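Reading the Danham School Registers

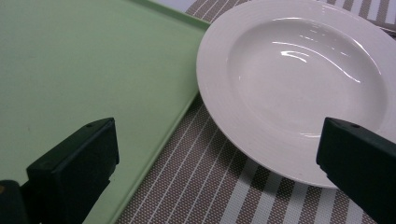
Corinne Iwasaki wrote to me after the last post to say that I had the founding of the Danham night school wrong by two years, and that I had given the credit to the wrong man. Her argument was that the printed history, which everyone quotes, was put together long after the event by a former pupil working from memory, and that the registers tell a different story. She asked whether I had read them. I had read the first volume only.

I have now read the other three. They are kept in the reading room at Danham, bound in black cloth, and can be ordered up two at a time. The catalogue gives them as a single item, so ask for them by volume number or you will get the first one again.

The accepted account goes as follows. A teacher named Fiore came to Danham to work as a clerk at the brickworks, saw that most of the men could not read their own wage slips, and opened a class in the chapel hall. He is said to have started with 112 pupils. He is also said to have taught alone for six years, after which the town took over the school and gave him a pension.

The registers do not support much of this. The first volume opens in October with 31 names. The figure of 112 does appear, but at the foot of a page in the second volume, where it is the total of all pupils entered up to that point, including those who had left. Whoever wrote the printed history seems to have found the total and taken it for the opening number. It is an easy mistake to make, as the pages of the first volume carry no totals at all.

The date is harder. The first volume has no year on the cover. I had taken mine from a bookseller's label inside the back board, which Corinne pointed out is only evidence of when the book was sold, and blank registers could sit in a cupboard for a long time. She dates it from the chapel accounts, where a charge for lamp oil "for the class" begins two years later than my date. I checked the entry. The payments run every month from October to March and stop for the summer, which matches the gaps in the register. I accept her date.

As to Fiore, his name is not in the first volume. The attendance marks for the whole of the first winter are in one hand, small and upright, with a crossed seven. His hand is known from his letters, and it slopes heavily to the right and leaves the seven plain. It first turns up in the second volume, in January, and from then on the two hands alternate by evening. The upright hand taught reading and the sloping one taught arithmetic, judging by the column headings. After another winter the upright hand disappears.

Corinne believes the upright hand belongs to the wife of the chapel keeper, who signed for the lamp oil. I have compared the signature with the register. The capitals are close and the numerals are the same. A signature is a small sample, and I would want a full letter before I put a name in print, but I know of no other candidate.

None of this makes Fiore unimportant. The third and fourth volumes are almost entirely his. By the end of the fourth there are 206 names on the roll for a single winter, split over five evenings, and he had added a class for women and another for boys under fourteen. He also wrote short remarks beside the names, which the earlier teacher never did. Most are about lateness. One says that the pupil "reads well but will not read aloud".

The pension I can't find anywhere. The town minutes for the period are complete and indexed, and his name comes up twice, both times over the repair of a stove.

I have corrected the earlier post and marked the changes. The list of pupils in the first volume is now typed up in full, with the spellings left as they stand, and I will send it to anyone who writes in. The second volume is about half done. Several leaves towards the end have been stuck together at the inner margin, and the reading room wants its binder to look at them before they are opened any further.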